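Cevel Forum > Simulation > Dual-arm cells

Thread: Right gripper opens early in sim, cube ends up outside the bin

tendex_ray
September 2022
We run a two-arm sorting task in the Cevel simulator, cubes into bins. The left arm is fine. The right arm lets go too soon on some runs and the cube lands next to the bin. I ran 200 episodes overnight and 173 finished clean. The other 27 all failed on the right side. No error in the log, the planner reports the place as done and moves on.

What I have checked so far: bin pose in the config matches the bin pose in the viewer, both grippers use the same force limit, and the controller version is the same for both arms.

Anybody seen this?

grumblebox
Friction. It is always friction. The cube slips during the swing and you only notice at the end. Raise the finger pad coefficient and run it again.

tendex_ray
Tried that before posting. Doubled it and got the same result. I also logged finger width through the whole move and it stays constant until the open command, so I don't think it is slipping.

mill_and_lathe
Post a still from one of the bad ones. Hard to say anything without knowing where the cube ends up.

tendex_ray
OK, from one of the 27. The pink cube is the one I mean.
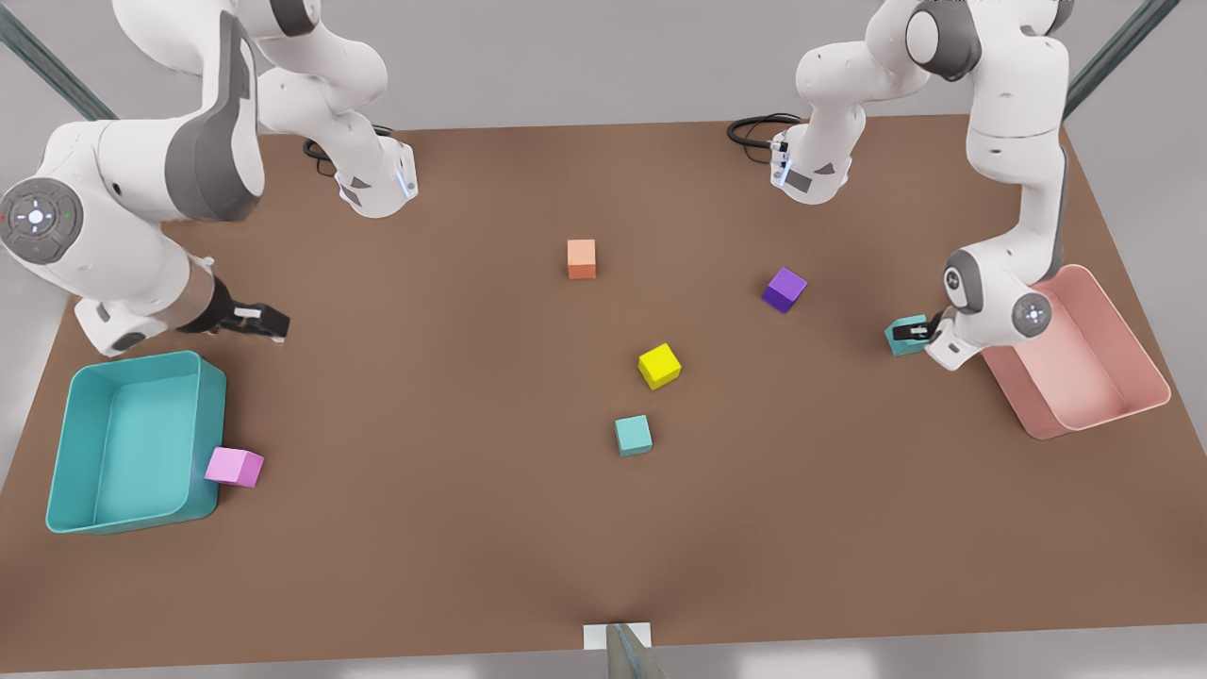 Right gripper open above the table, pink cube against the outside of the teal bin. Left arm holding the teal cube by the pink bin.

The cubes in the middle don't matter for this, they come later in the queue.

grumblebox
That cube is tilted. Looks to me like it hit the wall on the way down. I still say it rotated in the fingers first.

mill_and_lathe
Or it was dropped past the wall and settled there. You can't get that from one still, so I wouldn't build a friction theory on it. Also, why is the pink cube going to the teal bin at all? If you sort by color it should be going to the other side.

tendex_ray
Bins are assigned by reach in this test, not by color. Sorry, should have said so.

Theresia Imhof
We had the same symptom in June on a Zaugg cell model. The place routine has a timeout on the final approach. When it expires, the gripper opens wherever it is and the step returns success. Look for place_timeout in your arm file. Ours was set to 146 ms on one arm and 1,000 ms on the other – somebody had tuned one side and never copied it over.

grumblebox
A timeout that returns success is a bug in its own right. I would have expected that to stop the arm.

Theresia Imhof
I agree, and I reported it. The answer was that it works as documented. I would not put this on hardware until you have your own check after the place step. A cube on a table is harmless, but our real parts weigh a lot more and people load that cell by hand.

mill_and_lathe
I don't agree that it needs to stop the arm. In a two-arm cell a hard stop on one side with the other one still moving can be worse. Flag it, finish the move, then hold both.

grumblebox
Hold both at once, then. You don't let the arm carry on when it doesn't know where its part is.

tendex_ray
Found it. Right arm 146, left arm 1,000, same numbers as yours. I think we both started from the Flallance template. Set the right one to 1,000 and ran 200 more episodes with no misses.

I also added a pose check after each place. If the cube center is outside the bin footprint the step now fails and both arms hold. Will leave the friction at the original value.

grumblebox
Fine, not friction. I would still log the cube pose in the fingers.

mill_and_lathe
Can you put the pose check up somewhere? We use that template too.

tendex_ray
Yes, will attach it here once I have taken our part names out.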